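## 4. Setting up your reading list for a ceasefire talks archive

Okay, this is the part I get the most mail about, so I rewrote it on 2019-08-06 and I hope it's clearer now! You should already have the Comham archive unpacked (section 3). There are 1,731 statements in it, from both delegations and the mediators, and you do not want to read them in the order they come.

1. Open the index and sort by **date signed**. The other column, date published, can lag by weeks, and I once blamed the wrong side for a walkout that way.
2. Filter for the word "Denov". You'll get 127 statements, all of them to do with the border district and its two councils.
3. Read the 14 joint statements first, slowly. They're short and a bit dull (sorry), but everything later quotes them.
4. Now add the speeches, one side at a time. I start with the opposition because their texts name the clauses they're angry about.

**Note:** Cempaka Liew translated most of the June speeches and left her doubts in square brackets. Keep the brackets in when you copy a passage!

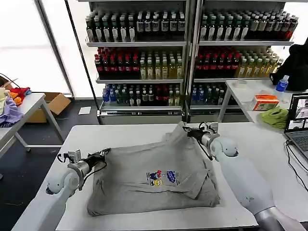 5. Make a new sheet with three columns: who said it, what they promised, and by when. Leave the third column blank if no deadline was given. Lots of them will be blank.
6. Save the sheet under your own name before you merge it with the shared one.

**Caution:** merging can't be undone. Sylvain Ferrand and I lost an entire evening's notes on the Poulain accord like this, and we were both sitting right there.

**Caution:** the shared sheet stops at 3,000 rows. It won't warn you, it just drops whatever is at the bottom.

If your sheet comes out with odd question marks where the names should be, go back to step 1 and reopen the index as UTF-8. The Stinside papers still do this to me on my old laptop, so for those I type the names in by hand. Section 5 covers the maps.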